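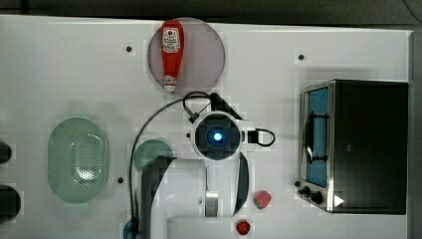
Collholm moved the tray line to automatic handling in August 2024, and Eilidh Moffat was given the job of writing down what the arm did. The form had three columns: item, action, fault. She had packed trays at that same bench for seven years, and for the first week her hands moved a little whenever the arm did. It learned on a practice table before it was allowed near the line. In the item column she wrote: ketchup bottle, on its side, on the round plate, cap toward the center. Two strawberries, right of the arm. In the action column she wrote: none yet.

The software was called Rilarora. It logged every joint angle and every stop. It did not log why a person might have set a bottle down that way, and Teodor Bakke, who had installed it, told her the form was there for that.

"So I guess," she said.

"You note," he said. "Guess if you have to, but mark it."

She marked it with a G. By the end of the first page the G's ran down the margin.

The bench had held five packers per shift. Two remained, Eilidh and Annag Lindsay. Fergus Chisholm had gone to the Clondent site, 40 miles off, with a travel allowance that ended in December. His apron was still on its hook. The shift was still eight hours. The talk had mostly gone out of it, and what replaced it was the sound of the joints, a low rising note on the reach and a lower one on the return. Annag could tell from the note whether a grip would be tried again. She was right often enough that Teodor asked her to say it aloud, and he began typing what she said.
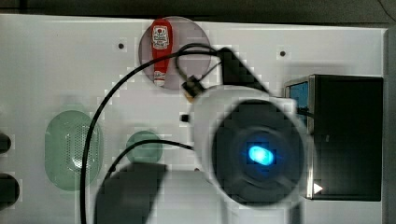 Who stops the line if the arm gets it wrong?

Whoever is holding the form. Morven Kinnear, the shift lead, had put that in writing and taped it to the cabinet. There was a red button under the lip of the bench, and pressing it opened a stop record with the presser's initials on it.

Eilidh pressed it once in the second week. The arm had come down for a tray faster than she liked. Rilarora reported the motion as within limits. Morven read the report, then the form, where the fault column said: too fast for a person to be standing here.

"Is that a fault?" Morven asked.

"I was standing there."

Morven signed it. Teodor lowered the approach speed, and the output figure on the wall dropped and stayed down for the rest of the month. The office asked about it. Morven sent them a copy of the form, G's included.

After that Annag wrote in the margins too, in pencil. She gave the pauses numbers and the notes letters. Teodor took the pages away at the end of each shift and brought them back in the morning with a second set of marks beside hers, and the two of them argued over the places where the marks differed.

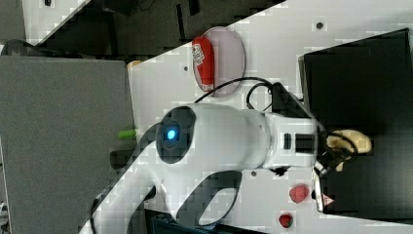 Second Form

The new form had four columns. The fourth was headed "operator" and had been left blank all the way down. Eilidh asked what belonged in it. Teodor said the office at Garg had added it and had not sent instructions.

She looked at the hook with the apron on it - the strings were still tied in Fergus's knot - and then at the bench, where the arm had started its reach. Annag tilted her head at the note.

"It'll try that one again," Annag said.

Eilidh wrote Annag's name in the fourth column and turned the page over to carry on.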